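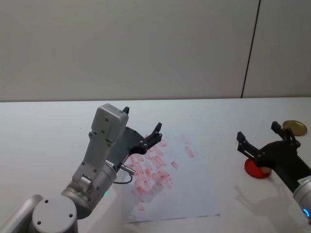
Stamping Week: Griten Fingers vs. Varow Fingers

So I've been meaning to write up the gripper comparison for ages, and I finally have enough ink under my fingernails to do it. The short version is that I like the Griten set more than I expected to, and I'm still a bit mad about the Varow screws.

The job is simple. Pick up a stamp, ink it, press it on the paper, do it again. I love this test because the paper keeps score for you! If the press is too light you get a faint pink smudge, and if the stamp twists in the jaws on the way down, the mark lands crooked. No fancy force sensor needed (I don't have one anyway, the budget went to cables).

I planned on 100 presses per finger set and gave up on the Varow at 60. They're smooth on the inside, and a stamp is a mean little thing to hold: short, and always being pushed back up into your grip. Mine kept rotating. I tried closing harder, which helped for a while, and then I tried rubber tape, which helped until it got ink on it. You can guess how that went.

The Griten pads held on much better. I did have to slow the last bit of the descent, otherwise the ink squished out at the edges and the marks got blobby. 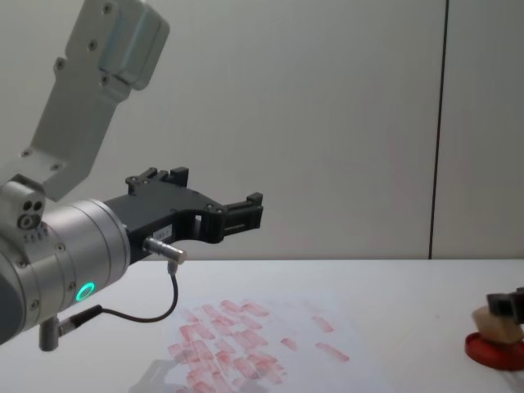

Inking turned out to be the fussy part for both sets. Go down too gently on the pad and you only pick up color on one side of the stamp, so the next mark is half missing. I ended up adding a 2 second hold at the bottom, plus a tiny lift and a second push. It looks silly, like someone who doesn't trust the doorbell, but my patchy marks mostly went away.

Lewis Carnegie asked in the comments last time whether I'd tried the Tasine controller with this. I have, for one evening! It felt snappier on small moves, but I had to redo all my taught points and I ran out of patience, so I can't give you a fair answer yet. Give me until September.

Next up are the Cabrera fingers, the ones with the swappable tips. They came with 3 kinds of pad and no instructions, so if anyone has a torque setting that works for the tip screws, please leave it below. I've already stripped one.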